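Jun 15, 2020

Uvside bench, carton-to-bin task

Back on the carton task after leaving it since March. The March set had 98 usable episodes and the policy trained on it could get its hand near the carton and then dither. Marisol Ridgeway went through the files with me and we agreed the trouble was in how we drove it. Three people had collected, each with a different grasp, and two of them paused for long stretches before closing the hand. The model learned the pause very well.

So this time there is one written procedure and everybody sticks to it.

Start pose: both hands up, one on each side of the bin, palms in. Hold for a slow count of two before moving. The lid is opened by hand before the episode starts and stays open. We are not teaching the lid yet.

Grasp: come in from the side with the back of the hand up. Don't stop next to the carton. If you miss, open up and go again in the same episode. Marisol wants the recoveries kept and I agree, provided the second try is a real one and you don't just squeeze harder. Tag those "regrasp" so we can pull them out later if they hurt.

Release: carry over the rim, tilt, let go. Go back to the start pose before you hit stop. In March half of us hit stop as soon as the carton dropped, and the policy had no idea what to do with itself after that.

Target is 100 episodes per carton position. Positions are on the paper template in the Drokik drawer. Take the template off the table before recording, please. Last time it stayed down for one block and the whole block had to go.

Setup notes. Glove calibration drifted on the left side again. Redid it twice, and the second one held. The thumb still opens a little less than the operator's does, which matters at release because the carton can hang on the thumb. I opened my own hand wider than felt natural and that was enough. If Relau's new glove firmware fixes it we should redo the first block for comparison, but I wouldn't wait for it.

Time sync between the head camera and the joint log was off at the start. Restarted the logger and it came up clean. Check this before every block. It's a single line in the console and easy to scroll past.

The cartons get soft after a lot of handling and then they fold in the fingers in a way a new one doesn't. I'd like a mix of new and tired cartons in the set. Write the carton number in the episode notes, even if it's the same one as before.

Stills from the head camera, same bin and same table in all three: 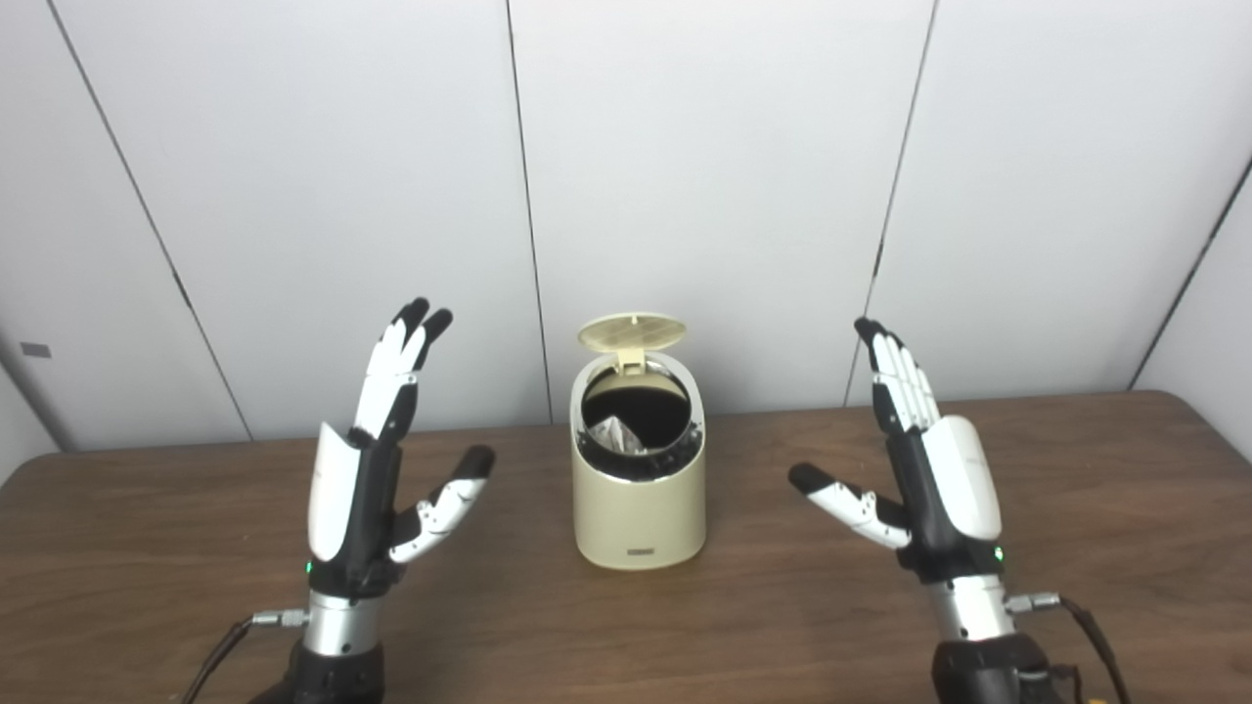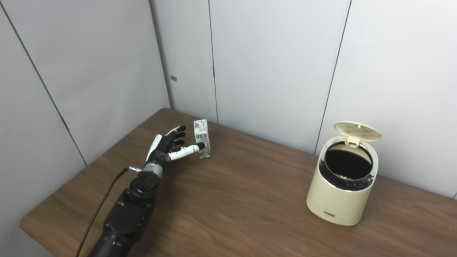
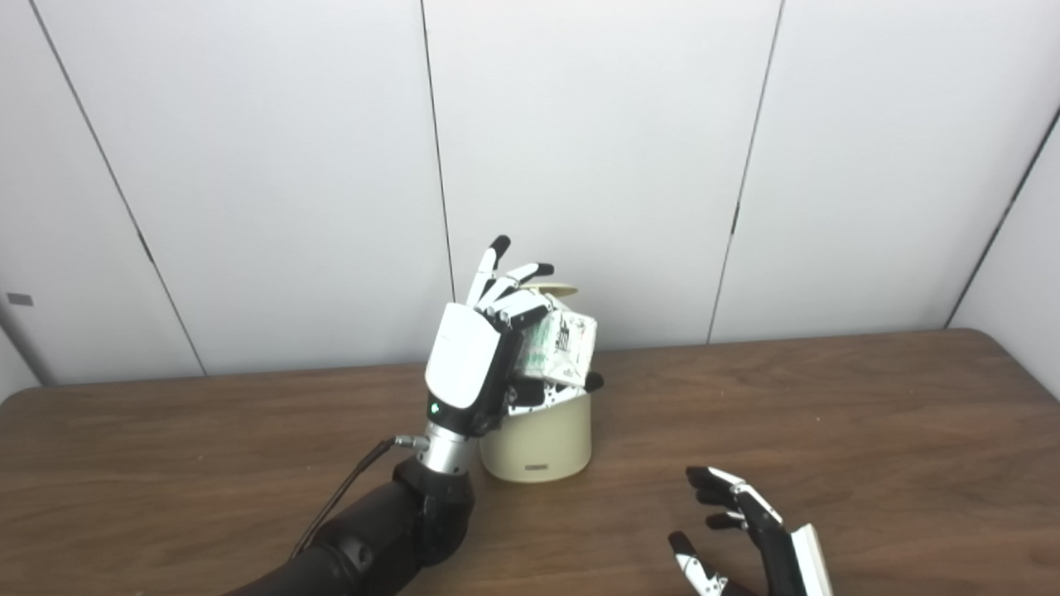

The folder is now at 1829 episodes across all the tabletop tasks, which sounds like plenty until you filter it. Some 100 of those have no task label at all, mostly from the weeks when the label field was optional. I made it required this afternoon. The recorder won't save without it. If that blocks anyone, tell me before you type "test" in the box.

Talked with Marisol about whether to vary the bin position as well. She says yes, right away, or the model will memorize one spot on the table. I would sooner finish one clean block with the bin fixed, train on it overnight, and see whether it closes the hand on time. If it still hesitates, then moving the bin around only gives us a bigger set with the same fault in it. We settled on fixed bin for the first position, then small shifts from the second position on.

Also open: which hand. The procedure doesn't say, and I noticed I favor my right whenever the carton is anywhere near the middle. For now, use the right hand for every pick and keep the other one clear of the bin. Left-hand picks get their own block with their own label. Mixing them in with no label is how we got the mess in the cup set.

To do:

Print the procedure and tape it by the operator chair.
Fix the episode counter, which still counts discarded takes.
Ask the Ridgeway shop for a spare wrist cable. We have one left – and it's the short one.
Write a script to flag any episode where the hand sits still for longer than two seconds after the start hold.
Copy the March set to the archive disk and mark it as not for training.

Next session starts with the second position.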